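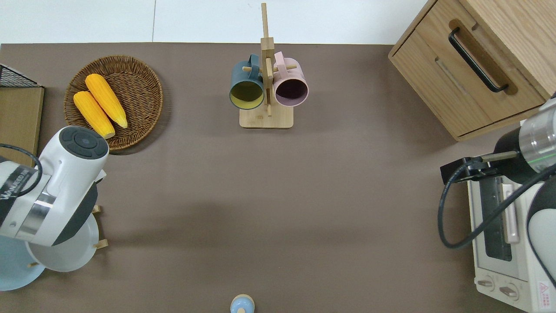
I learned to cook corn the wrong way, and I kept at it for most of my adult life. Big pot, rolling boil, lid on, go fold some laundry, come back whenever. My grandmother did it that way and nobody at her table ever complained (you didn't complain at her table).

Then last September I rented a room for a week in Grimamness, a town with one gas station and a farm stand that closes when the corn runs out. The stand belongs to Laimutė Bite. I asked her how long to boil a dozen ears and she looked at me as if I'd asked how long to boil a peach.

"Three minutes," she said. "Two, if you drive straight home."

I drove straight home! And I stood over that pot with my phone timer like a kid watching a science project, and oh my goodness. It popped. It was sweet all the way down to the cob, and I ate four ears standing up, with butter on the first one and nothing at all on the rest.

So of course I went back the next morning and bothered her some more. She grows 79 rows, picks before sunrise, and won't sell yesterday's ears to people, only to the man with the pigs. Sweet corn starts turning its sugar into starch once it's off the stalk, and warm weather speeds that up -- so the cooler in your trunk matters more than anything you do in the kitchen.

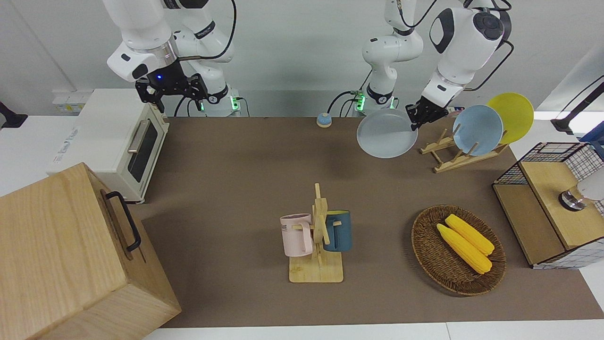
Her neighbor Hernán Quispe takes the other side. He likes his corn big-kerneled and chewy, with a slab of salty cheese, the way his mother served it, and he thinks the sweet stuff is basically candy. We argued about it over lunch on his porch, and I had seconds of his, so I'm not sure I won.

I've been home a while now and I still shop with Laimutė in my ear. I check that the husk is green and tight, feel for plump kernels through it, and leave the poor thing unpeeled until the water's hot. My grandmother's big pot is still the one I use.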